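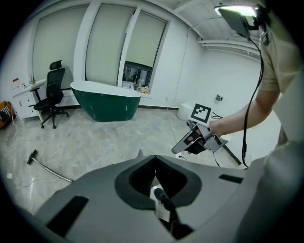 Student robotics should be graded on chores. I have helped with the Bravstead robotics club for long enough to see what the usual contest does to a class. Students spend the term on one task with painted lines on the floor, and in November the machine does that task and nothing else. Our bathroom project asks for something harder. The room has a green bathtub, a vanity with things left on top and a long-handled brush on the floor, and students work there with hand-held grippers. One of them can hold a gripper up in short sleeves and find out what an arm has to do to get past the rim of a tub.

The main objection comes from Julián Montes, who runs the contest team. He says a chore can't be scored. A contest run gets a number, and parents and the school both understand a number. He has a point. Last year we logged 584 attempts at picking up and putting down bathroom items, and Rafia Niazi and I disagreed on how to mark a good many of them. Is a bottle that ends up on its side a pass? We argued over that for most of an afternoon.

I still think the argument was worth more than a score. The students had to write down what "put away" means, and their first version was bad. Manee Thepsuriya's group rewrote it four times. A contest rulebook would have handed them the answer.

Cost is the other complaint. The contest team spent $4000 on its entry, counting travel. We spent $300, mostly on finger pads and cable, and the bathroom fittings were donated. I would like the school to split the money evenly next year and give both groups the same hours. Students who want the contest should have it. The rest should be able to get full credit for teaching a gripper to pick up a bottle, with the marking rules they wrote themselves handed in alongside.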